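Descaling and other kettle jobs, quick version

Hard water round here in Laninton so I do this every month, more in winter. White vinegar, cheap stuff. 250 ml vinegar, same of cold water, into the kettle, bring to the boil, switch off at the wall and leave for an hour. Pour away, rinse twice, boil a full kettle of plain water and chuck that too. Window open, it stinks.

Citric acid if you can't stand the smell. Two tablespoons to a litre, warm not boiling, leave 15 minutes. Don't use it hotter, you get a chalky crust thats worse than what you started with.
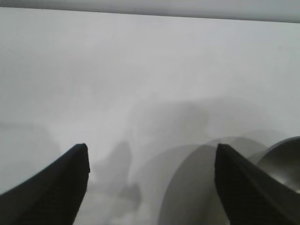

Shower heads next. Same vinegar, sandwich bag, elastic band round the neck. Overnight for a bad one. Poke the holes with a cocktail stick after, run it hot for a minute. Not on gold or brass finishes, it'll take the coating off.

Taps: kitchen roll soaked in lemon juice, wrapped round the base. Half an hour, old toothbrush, done.

Iron. Check the booklet first, some makers say no vinegar at all. My Fevodus one wants distilled water only so I just do that now.

Washing machine, 200 g soda crystals straight in the drum, nothing else in there, hottest wash. Wipe the rubber seal afterwards and leave teh door open.

Never mix any of this with bleach. Ever.

Oven racks next time, in May probably.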